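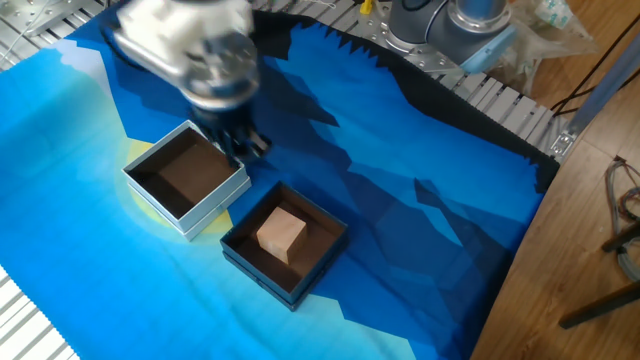
Page last changed: March 25, 2023

Progress report to the Flornasard Fund
Project: Wullby oral history and map collection
Grant period: second half-year
Prepared by Khang Lý, project lead

Summary

The recording side of the project is on schedule. Cataloging is behind by a little under a month, and the reasons are given below. Spending is within the approved budget, with one transfer between lines that we are asking you to confirm. We do not expect to need an extension.

Interviews

We have now recorded 44 interviews with people who lived or worked in Wullby before the mill closed. The target for the whole grant was 40, so we have stopped taking new names except where someone is very elderly or is moving away. Most of the later interviews were done in people's homes, which took longer than the ones at the library but gave better results. People got out letters, pay slips and school reports while they talked, and several let us copy them.

Two subjects came up far more than we had planned for. One is the flood and the months people spent in temporary housing on the Pîrvu road. The other is the bus service, which many of the women we spoke to used to reach the packing sheds. Neither was in our original question list. We added a short set of questions on each and went back to six of the earlier speakers to fill in the gaps.

Transcripts are complete for 31 interviews. The rest are in first draft. Each speaker gets a paper copy and has four weeks to ask for changes before anything is made public. So far the requests have been small, mostly spellings of family names and one address. One speaker has asked that a section about a neighbor be closed for 20 years, and we have agreed.

Maps and photographs

The collection now holds 1263 cataloged items. The original plan called for 1,500 by this point. The shortfall comes from the Mundisora papers, which arrived in worse order than the donor's list suggested. Whole folders had been refiled by color of cover at some stage, and plans for the same street were spread over several boxes. We decided to sort the papers before numbering them. That cost us most of the winter — but it means the numbers will not have to be changed later.

The large sheet maps are flat, cleaned and in folders. A few have old tape along the folds. We have left the tape alone and noted it in the catalog, and have asked the county conservator for a price.

Public access

The search page went up in a test version and has been used by the two local schools and the family history group. Their main complaint was that street names changed after the boundary was redrawn, so a search for the old name found nothing. Both names now work for the central streets. The outlying lanes still have to be done.

The talk at the library was full, and we have been asked to repeat it. We would like to hold the second one in April, once the flood transcripts are ready to quote from.

Staffing

The part-time cataloger left for a full-time post elsewhere. The position was empty for five weeks. Her replacement has started and is working through the Mundisora boxes three days a week.

Budget

Travel is underspent, as most speakers live close by. Storage supplies are overspent because the sheet maps needed larger folders than we had priced. We have moved money from travel to supplies to cover this and ask you to confirm the change. The equipment line is spent in full and closed. A full statement is attached with receipts.

Risks

The lease on our storage room runs out this year. The landlord has said he will renew it, but we have nothing in writing. If that falls through, the library can take the boxes but not the map folders.

Next steps

Finish the 13 draft transcripts and send them to the speakers.
Catalog the remaining Mundisora boxes.
Add old names for the outlying lanes to the search page.
Get the storage lease signed.

Please send questions about the budget transfer to Khang Lý at the project office. The next report will cover the period up to the end of the grant.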